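Moving house at forty-six with a kitchen's worth of opinions. A thread, as I've got until the kettle boils and the kettle is in a box marked MISC.
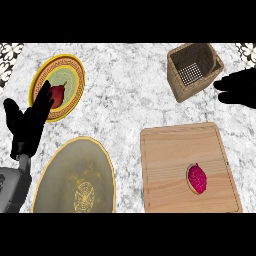
So we've left the city for Viromham, population small enough that the post office closes for lunch and everybody plans their day accordingly. The moving truck came Monday. Most of our things were on it.

The missing things are believed to be at the depot in Trarkby. I say believed because the woman on the phone used that word, and she used it the way people use it about the afterlife.

What's in Trarkby: the good knives, one half of the bed, my winter coat, and every lid we own. What's in Viromham: the other half of the bed and all the containers.

I asked whether they could send the rest on the next truck. She said the next truck was full. I asked about the one after that. She said she wouldn't like to speculate.

Anyway, let's talk about cooking in a place where you know nothing and own a ladle.

First lesson of the new town: there are 2 grocers and you have to pick. I didn't know this. I bought bread at one and milk at the other on the same morning, carrying the bread openly, like an animal.

The milk grocer looked at the bread. The milk grocer said, "Oh, you've been up there."

I've been up there, yes. I'm sorry. I was hungry and it was nearer.

Both of them sell onions, for the record. Same onions. I think they come off the same ute. One lot is sold loose from a crate and the other lot is in a net bag with a ribbon on it, and you pay for the ribbon.

My mother's rule was that if you don't know what's for tea you start frying an onion, and by the time it's gone soft you'll have had an idea. Also the house smells as though you had the idea hours ago. She got through most of my childhood on that second part.

It still works. My partner came in last night and said "ooh, what are we having" and I said "wait and see" in the voice of a person who was also waiting to see.

We had onion on toast. It was fine! Long and slow with too much butter, splash of vinegar, pepper. Would have been better with a knife. I cut it with the bread knife, which was spared Trarkby for reasons of its own.

Now, the stove. The stove is a Kanar. If you've never met a Kanar, picture an appliance designed by someone who'd had cooking explained to them over a bad line.

It has a dial that goes from 1 to 3. At 1 it's off. At 2 it's also off, but humming. At 3 you could shoe a horse.

The agent described it as "characterful" and I would like everyone buying property to write that word down and be afraid of it. She also said the garden was characterful. There's a bath in it.

I rang for a repair quote. The call-out fee is $300 and that's just for him to drive over and look at it. I can look at it for nothing. I've been looking at it all week.

He did offer some free advice over the phone, and I'll pass it along in case you too are a Kanar household: "Don't use the back left one." I asked what happens if you use the back left one. He said, "Just don't, love."

Update, for those asking about the curtains. We don't have curtains. We have a bedsheet and a neighbour who now waves.

The neighbour has been very kind, I should say. She brought over a casserole on the first night, in a Hyvönen dish, and told me 2 separate times that it was a Hyvönen dish. I'd never heard of Hyvönen. I nodded as if I'd been raised in one.

I have since washed that dish as you might wash a newborn. It's on top of the fridge where nothing can happen to it. I'm scared to carry it back over the gravel.

There's also the matter of what you put IN the dish. Apparently you don't return one empty. My partner, who grew up in a town like this, told me as though it were the law of the sea. So I owe a baked good, from an oven that hums.

I tried scones. I would call the result a flavour of gravel. The colour was good on the one side.

Second attempt was a lemon slice that doesn't go in the oven at all, just condensed milk and crushed biscuits and an hour in the fridge. The fridge came with the house as well but seems to have had a different upbringing. It works beautifully.

Crushed the biscuits with the ladle. I've come around on the ladle. You can drain with it, mash with it, and knock on the pantry door with it when the latch jams and your partner's inside looking for a torch.

Trarkby just rang! They've found a box. They want me to confirm the contents before they release it, so I said knives, coat, lids.

Long pause. Rustling.

She said it's got a set of golf clubs and a framed picture of a trout.

I don't golf. I've told her I'll take the trout.

Right, kettle located. It was in the box marked BATHROOM, and the lead's in Trarkby. Off to return a dish.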